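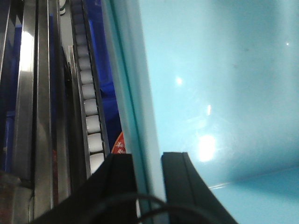
2 min read

Lernex Picking Cell: Review After One Season

Drolo put the Lernex cell into the Wulstead building in November, at the end of aisle 3, where two of our pack benches used to be. I work the floor there and have been on the cell three shifts a week since it started. Posted 06/07/2024.

The cell is a robot arm with a two-finger gripper that picks from blue bins. The racking is MacAulay and was already in the building. Setup took longer than the sales sheet suggested, mostly because the bins had to sit at the same height all the way along and ours didn't. Once that was fixed it ran well. On a good shift it handles 2820 picks. The target we were given was higher, and we stopped chasing it in the spring.
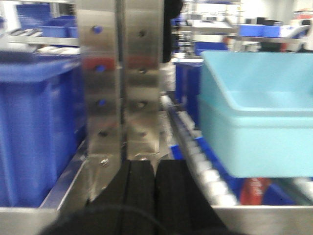

What changed for the people

Before the cell, a picker walked the aisle with a cart. Now one person stands at the screen, clears faults and keeps bins topped up. My knees are better for it. My day is also a lot duller, and the stretches between faults are too short to go and do anything else. Clearing one takes 41 seconds by the log, more if you have to open the gate.

Nobody on our shift was let go. Two people moved to receiving and one of them didn't want to. The pay grade for running the cell is the same as for picking, which I think is wrong, given the two days of training and the responsibility for the stop button.

Snack packs are the hardest stock we give it. Glossy bags slide, and a long one that lands at a slant 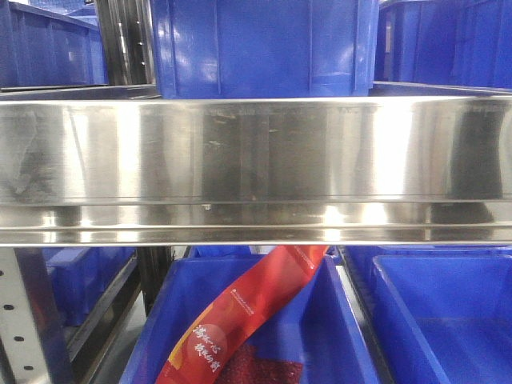

can need a second try or a hand from the operator. Boxes are no trouble. Anything in soft plastic I would still rather pick myself, and we now keep some 300 of those lines on the manual side.

Noise is low. The fault messages are clear except for code 1000, which covers everything from a blocked sensor to a full outfeed, so you end up checking all of it. The screen is mounted too high for anyone under average height. We asked for a lower bracket and are still waiting.

I would buy it again for boxed goods. For mixed stock, budget for a full-time operator and pay that person properly.

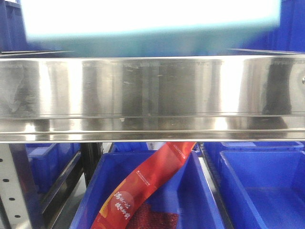

A reader from another site replied that their operators rotate off the cell every two hours, and that complaints about boredom dropped once they did. The same reader said their soft packs also went back to manual picking after the first month, and asked if our move to receiving had been offered as a choice. It was offered to one of the two.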